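Jeptoo Laizer would like people to stop oiling their boards so much. She has been making and repairing wooden kitchen boards in Firnarby for long enough to have opinions, and the first one arrives before I have my coat off.

"They read somewhere that wood is thirsty," she says. "It's dead. It isn't thirsty. If it looks dry, put some oil on it. If it doesn't, leave it alone."

I had come with a list of questions about walnut, having paid too much for a walnut board in July and wanting to be told I was right. She was not going to help me there. Did walnut go easier on knives, as the shop had promised?

"Easier than what? Than glass, sure. Than maple, a little, maybe. Could you feel it chopping an onion? I couldn't, and I do this for a living."

And the dark color hiding stains?

"It hides beets. It doesn't hide flour, and it doesn't hide a white ring from a wet pan." She shrugged. "People buy walnut for the color. That's fine. I just wish they'd say so."

She is harder on anything sold as "walnut finish," a phrase she says can mean nearly anything. Her advice is to turn the board over and look at the end. If the streaks on top carry on down through the end grain, you have a piece of wood that color. If they stop at the surface, you have stain, or a picture of wood, and you should pay accordingly.
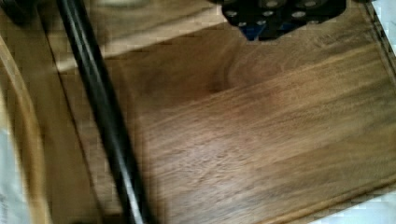 Knots were next. I'd always been told to avoid them, and Laizer thinks the warning is overdone. A tight knot, one you can run a fingernail across without catching, bothers her very little. A knot with a crack around it is another matter, and she won't fill one with resin and call it a feature.

"The grain bends around a knot, so it's a pain to plane," she said. "That's my problem. Yours is whether food gets stuck in it."

Pale strips bother her customers more than they bother her. Walnut sapwood is lighter than the heart, sometimes a lot lighter, and some makers steam the lumber to even it out. She doesn't ask for that. One buyer sent back a board over a light plank along one side, then asked for the same board 4 weeks later. She had not sold it. She charged him the same price.

Quentin Tessier, who shares the shop and sells a board oil under the name Lirik, disagrees with her on nearly everything above. He recommends a coat every month. I asked whether he had compared oiled and unoiled boards over a year.

"Not side by side," he said. "But you can tell."

"You can tell which one is shiny," said Laizer.

They do agree on the dishwasher, and on standing a board up to dry with air on both sides. My own board got turned over that night. The streaks go all the way through – I checked twice – and I still paid too much.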